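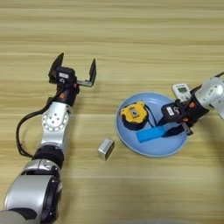

Vol. 7, No. 4

Darning a Sock So You Can Stand to Wear It

The Wedville Mender

I have over 65 pairs of socks, a number I arrived at by dumping out the drawer one evening in January and then sitting down. A good third had holes. The cheap cotton ones I let go. The wool ones I darned, all winter, badly at first and then less badly, and what follows is the method I ended up with.

It's the plain woven darn your great-grandmother would know. There are prettier ways to do it. There is Swiss darning, which copies the knit stitches exactly and is lovely on a worn spot that hasn't gone through yet. If you can already see your heel, you want the woven kind.

What you need

A blunt needle with a long eye. A sharp one splits the yarn of the sock and makes you say things. I use a Baptista tapestry needle that has gone slightly banana-shaped from being sat on.

Yarn a bit thinner than what the sock was knit from. If it's a store-bought sock, that means very thin. Murkik sells a mending wool on little cards with some nylon in it, and it wears well, though the person naming the colors has clearly never met a sock. "Wet Barn" is brown.

Something hard and curved to put inside the sock. A darning egg or mushroom is the proper tool. A light bulb was the traditional substitute, and I'd leave that in the past. I used an orange for a month. It works fine, and the whole house smells of marmalade and feet.

Small scissors and a decent lamp. Don't darn black socks at night. You'll do it anyway, and in the morning you'll see what you did.

Before you start

Wash the sock. I shouldn't have to say this, but I've run a mending table at the library and I do have to say this.

Turn on the lamp and look at the area all the way around the hole. The hole is the part that has already given up. The thin fabric next to it is about to, and your darn has to reach past the thin part into sock that is still minding its own business. On a heel this usually means the patch comes out twice as wide as you were hoping.

Trim off any fuzzy ends in the middle, but leave loose loops at the edge alone. Some people cut the hole into a neat square. I did this once and had a bigger hole. 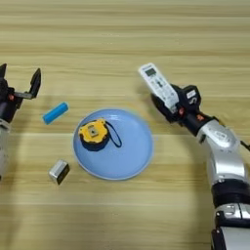 Put the egg in and smooth the sock over it. You want the fabric flat and relaxed. If you stretch it, the darn will be too big when the sock comes off the egg, and you'll have a pouch under your heel, like a kangaroo with poor judgment. Hold the extra fabric underneath with your hand, or use a hair tie if your hand cramps.

Laying the first threads

Cut a length of yarn about as long as your arm. Longer seems efficient and is a trap. Don't knot it. A knot in a sock is a pebble you can't shake out.

Start well to the lower right of the hole, in good fabric, and leave a tail as long as your finger. Take small running stitches straight up, picking up half a stitch and skipping half a stitch, until you're past the damage by the same amount at the top. Turn around and come back down right beside that row. Where the first row went over, go under.

Leave a tiny loop at each turn. Wool shrinks a little in the wash, and the loops give it something to shrink with. They look untidy. Leave them.

After 5 rows or so you'll reach the hole itself. Keep going just as you were, except that now the yarn crosses open air. Lay each thread next to the last one, as close as the yarn is thick, and take your running stitches again when you get to solid ground on the other side. Carry on past the hole on the left until you're back in healthy sock. You should now have what looks like a very small harp.

This is the point where I always pull too tight. The edges of the hole creep toward each other, I tell myself it'll relax, and it doesn't. If the fabric puckers at all, ease the yarn back through with the tip of the needle, row by row, and grumble as needed.

Weaving across

Turn the work a quarter turn. Start again in good fabric, off to one side, and run your stitches toward the harp. When you get there, go over one thread, under the next, over, under, all the way across, then take a few stitches into the fabric on the far side. Leave your tiny loop, turn, and come back doing the opposite.
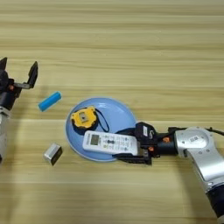 One reader wrote in after the last issue to say that she loses track of over and under by the third row every time, and asked whether it would be cheating to use a second color for the crossing threads. It would not, she'll be pleased to hear. She added that her first two-color darn came out looking like a waffle and that her husband now wants all of his done that way, holes or no holes.

I'd go further and say two colors is the best way to learn. Mistakes show up right away, when you can still undo them. Once you've done a few, go back to matching if you like. I never did.

Every couple of rows, use the side of the needle to push the woven threads down snug against the earlier ones. A fork also works. The finished patch should be dense enough that you can't see the egg through it, but soft enough to bend. If it feels like a coaster, you've packed it too hard, or your yarn is too thick, or both.

Keep weaving until the hole is filled and you've gone a few rows beyond it. 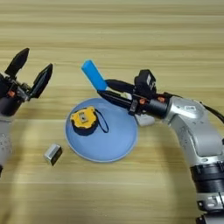

Slide the egg out and turn the sock inside out. Thread each tail and work it back through the edge of the patch for an inch or so, then trim it, leaving a little stub. Put the sock on and walk to the kitchen. You'll feel the patch for a day. If you still feel a ridge after the first wash, it's usually a tail that was doubled back on itself, and you can snip it and run it in again in another direction.

Wash the sock cool and dry it flat the first time. After that, treat it like the others.

A few things that have gone wrong

The yarn ran out halfway across the hole. Finish the row if you can, leave the tail hanging, and start the new piece in good fabric. Don't join in midair.

The patch is fine, but a new hole opened right next to it. You stopped too soon. Darn the new one so it overlaps the old patch. I have a gray pair from the mill shop in Drestdale that is now mostly darn, and I couldn't swear to which part is the original sock.

The sock felted in the wash and the patch didn't. Give it to somebody with smaller feet.

Next issue: elbows, which are the same thing but with your family watching.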